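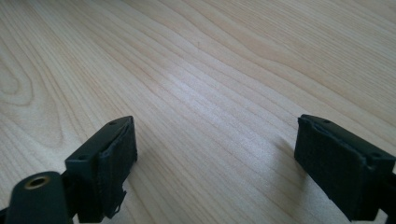 I have been reviewing household gadgets long enough to remember when a bread machine counted as a robot, so when people ask me whether a machine can do the chores yet, I tend to sigh and put the kettle on. It's a longer conversation than they want. My own interest is in the small jobs, the ones that come after dinner: pick up the spoon, pick up the napkin, put the salt back where it lives. For those jobs the part I look at first is the fingers, and I've grown very fond of a plain pair of black blocks with something soft and grippy wrapped around the inner faces. I've also learned to look for the place where the wrap starts to go. A frayed edge and a little torn flap near the bottom of a pad will tell you more about a gripper's life than any brochure, and I'd much sooner see one of those than a showroom finish.

Which brings me to the Hirnisus, a tabletop arm sold for light household work, and my companion in the kitchen since July. It clamps to the edge of a table, it has a two-finger gripper on the end, and it is supposed to tidy whatever it can reach. My friend Oranuch Sukprasert lent me hers while she was away, along with a page of handwritten advice and a spare set of pads (bless her, I needed them).

Let me start with what I liked, because there's plenty. Setup took me one evening and one phone call. The arm is quiet enough that I could listen to the radio over it, and it's careful in a way I found almost touching. It comes down slowly, stops, seems to think about things, and closes. Mugs went very well. So did wooden spoons, jar lids lying on their sides, and those rubbery silicone spatulas that everybody seems to own five of. I gave it a dish towel dropped in a heap and it lifted it into the basket on the first try, and I'm afraid I clapped!

Now for the flat things. A playing card, a butter knife, a single envelope – anything that lies right down on the tabletop is a misery. The fingers are thick, and they need something to get hold of. I watched it chase a teaspoon all the way to the edge of the table one night, nudging it along an inch at a time like a cat with a bottle cap, until the spoon went over and I picked it up myself. Oranuch's note had warned me about this. "Put a cloth under the silverware," she wrote, and she was right, it helps a good deal, though by then you've laid out a cloth and lined up your spoons and you may as well have put them in the drawer.

Glare bothers it too. My table is varnished and sits under a pendant lamp, and the Hirnisus was plainly happier once I moved the lamp to one side. Colleen Charbonneau, who reviewed the older Onel arm for our newsletter, had the same trouble with hers and ended up eating by candlelight for a week, which she says did wonders for her marriage.

As for speed, clearing the table after supper for 4 took the arm 40 minutes. I can do it in five, and that's with stopping to finish the potatoes. I don't hold this against it as much as you might expect, as I was upstairs in the bath for most of those minutes. But I did come down to find a cork and two forks still sitting there.

The pads are the running cost to think about. Mine had gone fuzzy by the third week, and a fuzzy pad drags on paper and lets go of glass a touch too easily for my nerves. Swapping them means two little screws on each side and a bit of patience. Keep a spare pair in the drawer, and trim any loose threads before they catch.

Would I buy one? For my own kitchen, no, I don't think I would yet. If bending or gripping hurts you and your days are full of mugs and towels, I'd say borrow one for a weekend and see how you get along. Mine goes back to Oranuch on Sunday, and I've asked if I can have it again at Thanksgiving.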